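Indmont rewrites fee rules for shared laboratory space

Indmont will change how it charges outside tenants for laboratory space beginning in September, replacing the flat monthly rate with a charge based on booked hours and floor area.

The new schedule covers 143 rooms and bays in the Witard building. Tenants will pay a base fee for each booking, plus an hourly rate set by size class. There are four size classes. Electrical load above the standard allowance will be metered and billed separately.

Bookings must be made in blocks of at least six hours. Cancellations received after noon on the preceding working day will be charged in full.
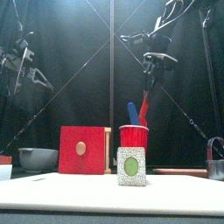
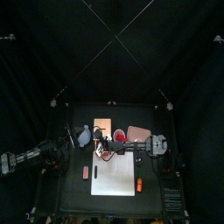
Photos: Reshma Msimang / Indmont

Katalin Szénási, who manages leasing at Indmont, said the flat rate had been set when most tenants held a room all year. Short bookings now make up the larger share of use.

Civa, a materials testing firm with two bays on the second floor, expects its costs to fall slightly. Archie Lindsay of Tsao said the minimum block would raise the price of short calibration visits and asked for a lower limit in the smallest class.

Existing leases run to their end dates under the old terms. Written comments on the schedule are due at the leasing office by 4 p.m. Monday.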